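Drilari Two-Arm Bench — Set-up Guide
Lavdale site copy, October revision

Section 9: Dropped or stuck carton during handover

Read this before you clear anything. Most of the damage we see comes from people reaching in too quick, not from the drop itself.

Applies to the shelf-to-mat routine with small cereal cartons. Both arms fitted, green mat down, shelf at the back of the bench. If you run the single-arm kit go to Section 11, different stop behaviour.

9.1 What it looks like

Fault 111 on the panel (grip lost or grip not confirmed). Arms hold where they are. They do NOT go limp and they do NOT park. A green light on a gripper housing means powered, nothing more. It is not a "safe to touch" light.

CAUTION: An arm holding position can move again without warning if the routine resumes. Stop button in first, hands second. Every time.

9.2 Making safe

1. Press the stop button. Leave it in.

2. Look where both arms are before walking up to the bench. The right arm may be over the shelf with its gripper right up against the cartons. If so don't pull cartons out from under it, go to 9.4.

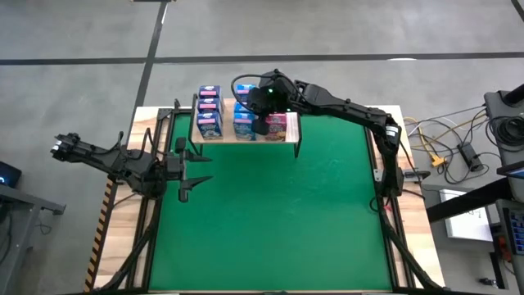

3. Wait 40 seconds for the drives to settle. You may hear a click. You may not.

4. Keep to the side away from the cables. Trip hazard, and a tug on the arm lead will throw a second fault on top of the first.

5. Check for a carton still in a gripper. Hold it from underneath before releasing the grip from the panel. Fingers outside the jaws.

9.3 Clearing the mat

Cartons on the mat count as obstructions even when they're lying flat. The routine doesn't know about them. It will drive a gripper straight down onto one and the grip force limit (4000 on the settings page, leave it alone) won't help you, becuase that only covers closing.
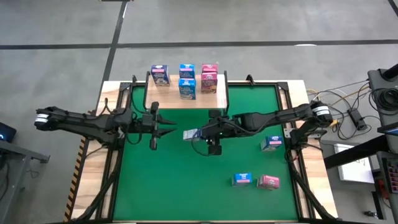
Fig. 9-2. Right gripper with carton, more cartons down on the mat. Clear all before reset.

1. Pick up every loose carton. The ones lower right are easy to miss from the panel side.

2. Check corners. Crushed corner — bin it. A soft carton will slip again on the next handover and you'll be back here.

3. Leave the ones on the shelf unless they've shifted. If they have, square them up by hand, fronts facing the mat.

4. Wipe the gripper pads with a dry cloth. No cleaner, no spray.

9.4 Arms too close together

The worst version. Both grippers near the middle of the mat, a carton between them, and no way to tell from the panel which arm thinks it has it. Handover faults nearly always end up like this.
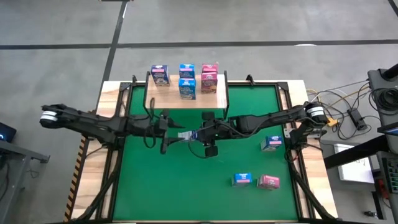 Do not release both grips together. Release left, wait for the panel to show OPEN, then right. If the carton stays put after that it's wedged, so ease it out sideways by hand. Never lever it with a screwdriver. At Tornesville that bent a finger and the replacement took about 9 days to arrive.

Then jog the left arm back first, slow speed, then the right. If either won't jog, leave the stop in and ring Sitompul support.

9.5 Checking with the wrist view
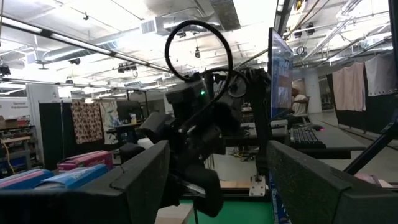

Before you reset, bring up the wrist view and have a proper look. One check per arm. You want the arm opposite visible and nothing sitting between the fingers. Look at the cable too — on the opposite arm it loops up high over the wrist, and it needs to stay clear of the fingers when the arms come back together. If it hangs low or has caught on the post, re-clip it with power off. Stacked cartons at the side of the view are fine so long as they're out of the arm's path.

9.6 Reset

1. Hands and cloths off the bench.
2. Stop button out.
3. Hold RESET untill the fault clears.
4. Run one slow cycle with a single carton. Watch it, finger near the stop.
5. Good cycle: log it and carry on. Same fault again: stop, don't retry a third time, see Section 10 (grip calibration).

NOTE: Log every 111, even the ones that clear first go.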